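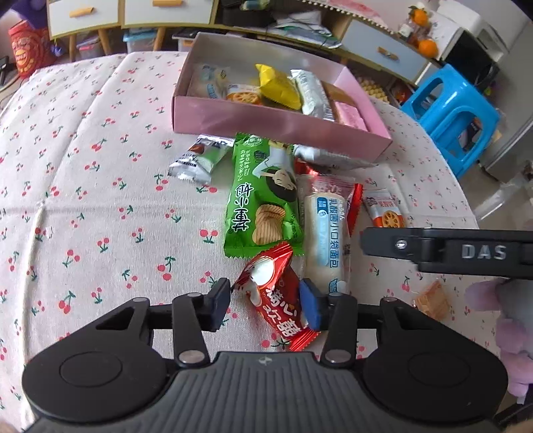 December 6, 2022
By Kathleen Dolan

Part 2: Setting up your tablecloth for hand hemming

By now you've washed your cotton, dried it and let it rest overnight, and you've got your measurements written down somewhere you won't lose them. Good! This is the part I love best, when a length of fabric starts to look like something you could put a teapot on.

These steps are for a plain square or oblong cloth with mitred corners. Round cloths are a different animal and get their own section in March.

What you need

- Your washed fabric
- Steam iron and a board (or a folded blanket on the table)
- Long ruler and a set square
- Tailor's chalk or a washable marker
- Glass-headed pins, plenty of them
- Cotton thread, size 50 or so, in the background colour of the cloth
- A fine needle. I use the Tóth sharps from the pack of mixed sizes, but any thin, sharp needle is fine

Squaring up

1. Press the whole cloth on the wrong side first. Go after the old fold lines with plenty of steam, pressing the iron down and lifting it, and try not to push it along.

2. Find the straight grain. Snip into the edge, pull one thread gently until the fabric puckers, and cut along the little gap it leaves. If the thread snaps, cut as far as you got, pick it up again and carry on.

3. Do the same on the next side, then check the corner with your set square. If it's out by a whisker, take hold of the two short corners and give the cloth a good firm pull on the diagonal. It's surprising how often that puts it right.

4. Mark and cut the remaining two sides.

Note: If you have a printed cloth, look at the pattern before you trust the thread. Prints aren't always put on dead straight, and a row of fruit wandering off the edge will catch your eye at every meal. When the two disagree by only a little, I follow the print.

Caution: Try your marker on a scrap and iron over it before you use it on the real thing. Some of them are set for good by heat, and I have a Vernness cloth with a blue line down it to prove it.

Turning the hem

5. On the wrong side, draw a line 2 cm in from each raw edge, and a second line 4 cm further in.

6. Fold the edge over on the first line and press. Work in short stretches, and let each bit cool before you move along. A warm fold springs open again the moment you turn your back.

7. Fold again on the second line, press, and open everything out flat. You should have a neat grid of creases at each corner.

Mitring the corners

8. Leave the narrow 2 cm fold turned in and open out only the wide one. Fold the corner in towards the middle, so the diagonal fold runs through the point where the two inner creases cross. Press it hard.

9. Trim the tip away, leaving 7 mm beyond the diagonal crease.

Caution: Check twice before you cut! Fold the sides in and see that the two slanting edges meet before the scissors come out. Too much trimmed here can't be put back.

10. Fold both sides in again. The edges should meet in a tidy slanting line. Pin through all the layers, then do the other corners the same way.

Pinning and stitching

11. Pin the hem all the way round with the pins at right angles to the edge, a hand's width apart. Lay the cloth on a table while you do it so the weight isn't dragging.

12. Thread your needle with a piece no longer than your forearm. Close each mitre with tiny slip stitches from the outer point inwards, then run straight on into the hem without cutting the thread.

13. For the hem, slide the needle along inside the fold, come out, pick up one or two threads of the cloth, and go back into the fold. Keep it relaxed. Tight stitches make dimples that no iron will shift.

14. Press once more on the wrong side, over a towel if your fabric has any texture.

Note: Put it down when your eyes are tired. I do one side an evening with the radio on and it's a lovely way to spend a week.

The next section covers matching napkins from the offcuts.

Comments

Flallell: Pulled a thread for the first time last night and felt like a magician. Mine snapped four times but the edge is dead straight!

Cekby: Can I do steps 11 to 13 on the machine instead? Mine's a big cloth and I'll be at it till Easter.

Kathleen Dolan: Cekby, of course you can! Do the mitres by hand first, then a long straight stitch close to the inner fold. Take the pins out as you come to them.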